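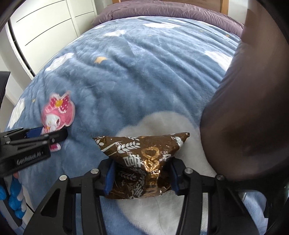 Brown foil pouch on the blue cloud blanket, bed.

November 16, 2022

Bedroom set, snack packets. Carrying on from the list in the Kodora folder.

Got the bed made up first. Blue fleece on top, cloud print upwards, tucked in at the foot only. It still ruckles as soon as anything is put down on it and I have stopped trying to get it flat. Smoothing it by hand leaves marks in the pile that show up more than the wrinkles did. Brushing all one way with the side of the arm works better.

Packet for the first half of the session was the brown one with the wheat stalks and the gold ring pastry on the front, Chinese lettering down the left. Entered as item 52. The old sheet has it as "biscuit, brown", which could be three other things in the box, so I have changed it to "foil pouch, brown, wheat". Please use that from now on.

Notes on the pouch:

Foil is very shiny. Glare along the folds, worst near the top corner. Turned the ceiling light off and used the window and the desk lamp pointed at the wall. Some improvement, still not good.

Held at the middle, the top spreads out into a wide fan. Held nearer the top seam it hangs straighter but slips on the crimped edge. Middle is the better place.

It keeps its creases. After a morning of handling it no longer looks like the spare. I have put the spare away unopened in the Dunmore crate and written "do not use" on the bag it is in. If we want a fresh-looking one for the Womisberg set we need to buy more.

Brown on the white cloud is easy to see. Brown on the plain blue part is fine too. The silver packet (item 53 on the old sheet, number to be checked) was hard to pick out on the cloud, so keep that one to the blue.

Count at the end of the day: 2622 out of 3000 for soft furnishings. Should finish this week if the bed stays free.

To do:
Wash the fleece, cool, no softener. Crumbs near the pillow end from the torn packet.
Ask Trundavon whether they want the crumpled packets kept or thrown out. Their last message did not say.
New labels for the crate, the tape is lifting.
Second lamp, the one from the kitchen shelf, needs a bulb.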